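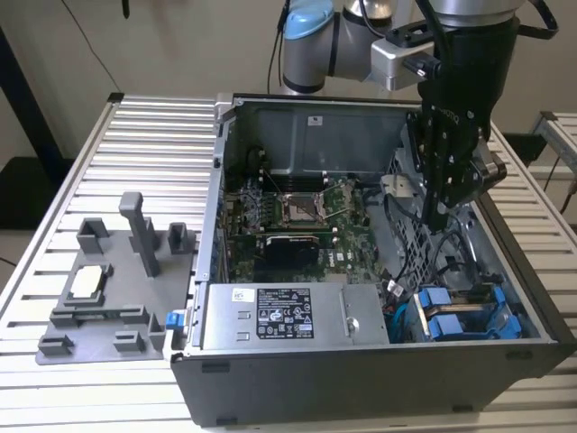 Electrical and fire safety checklist, shared workrooms, Flodbridge site. Covers the ground floor rooms and the store at the Gravalley end. Equipment opened for service is inspected as found: a desktop tower lying on its side with the side panel removed, for example, is entered under item 4 and its supply cord is traced back to the outlet. Portable items are listed on the Pichler sheet and are not repeated.

Print this page | E-mail this page

1. Fixed outlets. PASS. 79 tested, all with correct polarity. Two cover plates cracked in the store — replace before the next visit.

2. Extension cords. FAIL. One cord feeds a second cord behind the shelving. Remove both and use the wall outlet. Total load on any power strip to stay under 2000 watts.

3. Ground fault protection. PASS. Test buttons pressed at each sink outlet, all tripped and reset.

4. Opened equipment. COMMENT. Cord to be unplugged at the wall and tagged before any panel comes off. Switching off at the unit is not accepted. Loose screws go in a lidded tray.

5. Electrical panel. FAIL. Clear space in front measured less than the 90 cm in the site rules. Boxes of Estemano filters to be moved. Directory card is out of date for circuits 11 and 14.

6. Extinguishers. PASS. Gauges in the green, pins and seals in place. The one by the rear exit hangs low but is within limits.

7. Exit signs. PASS on line power. Battery test not done, lamp key missing.

Failed items are to be corrected within 5 working days and signed off on the back of this sheet. Next inspection: April.

Flodbridge Site Safety Office | Contact | Back to top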